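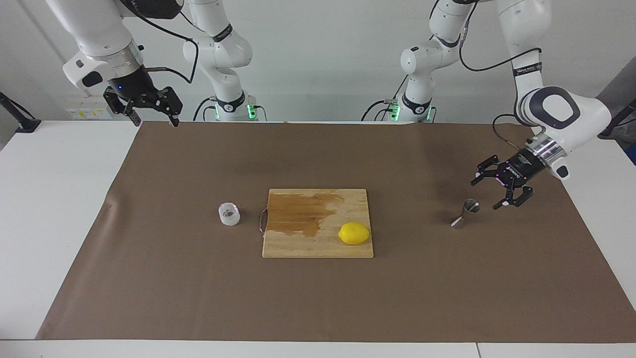

19th July

Third round of the citric acid descaling trial, kettle element coupons. Carrying on from the last entry, same batch of coupons from Løken, same hard water made up with the Randus mineral mix. I've gone back to laying the brown paper over most of the white bench, as the chalky drips show up on it straight away and they don't on bare white. Last round I lost a good half hour to a smear I couldn't see until it had dried.

Made up 500 mL of each bath. Bath A is citric acid powder in tap water. Bath B is the same strength in deionised. Bath C is strained lemon juice, topped up with deionised until the pH matched B as near as I could get it. The pH meter drifted again between buffers. Recalibrated twice, then left it alone.

Coupons 1 to 6 went in together. Pulled after 180 minutes, rinsed, dried in the small oven, cooled, weighed. Mass losses for A and B are too close to separate with the balance we have. C lagged. Coupon 4 had a chip out of one corner when I took it from the rack, and I don't know if that was before or after the soak, so its figure is in brackets in the table and shouldn't go in the average.

The lemon bath also left a film on the metal that the other two didn't. It wiped off with a damp cloth. Pulp is the obvious suspect. Vilja Kemppainen thinks pectin and wants it filtered properly next time, through paper, and I agree. The kitchen strainer isn't good enough.
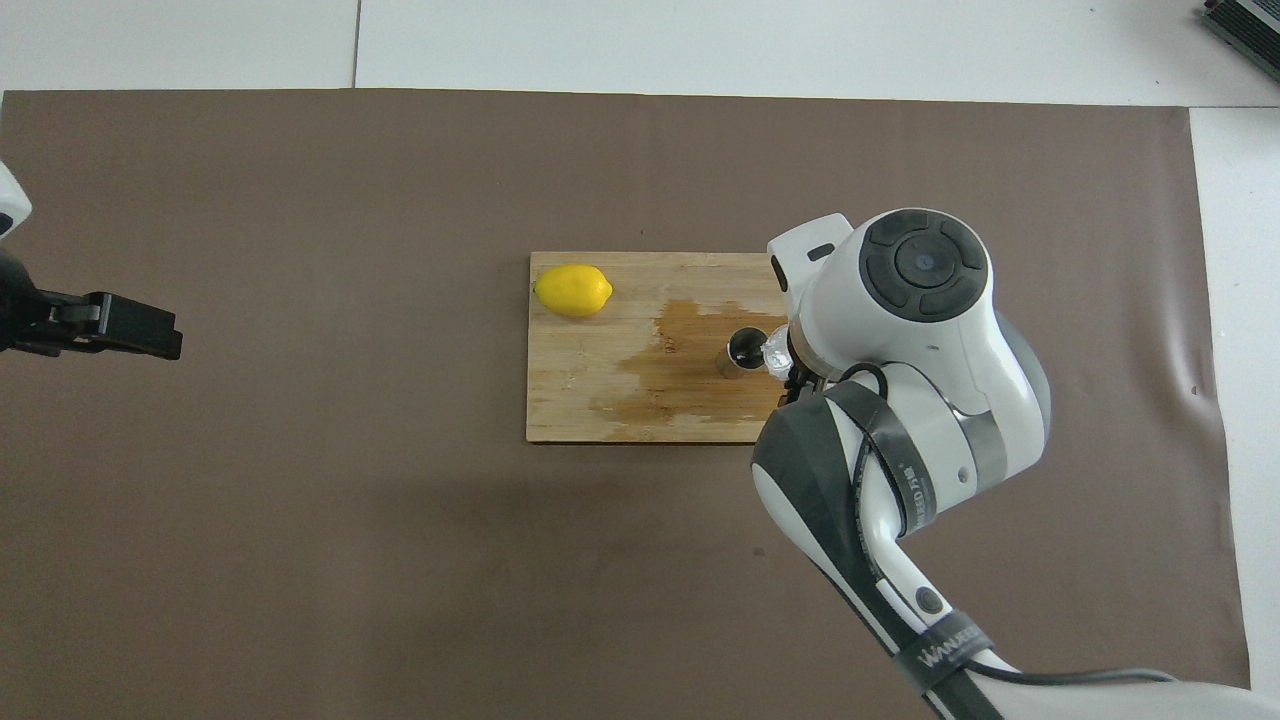 Photo: Clelivlow workshop

Note on the fruit. Juice yield is all over the place from one lemon to the next, even out of the same bag. From now on squeeze the lot, pool it, strain it, then measure out. Write the pooled volume on the jug. Don't do it lemon by lemon into the bath like I did in round one.

Cost, for the write-up: powder comes out far cheaper per bath than fruit at any price I've paid this winter. People will ask about bottled juice. Haven't tried it. The label lists a preservative and I'd want a blank run with that first.

Stirring. The Zirkon plate hummed at anything above the middle setting, so all baths ran on low. Round two was on medium, which means the two rounds can't be compared directly. Should have checked my own notes before starting.

To do:
Filter paper, coarse and medium
New pH 4 buffer, the open one is past its date
Ask Løken if they'll sell coupons without the punched hole
Make up 1,000 mL of Randus water and let it stand overnight
Repeat C with filtered juice, low stir, same time

Spent baths neutralised with bicarb and tipped. Coupons are in the labelled tray, second shelf.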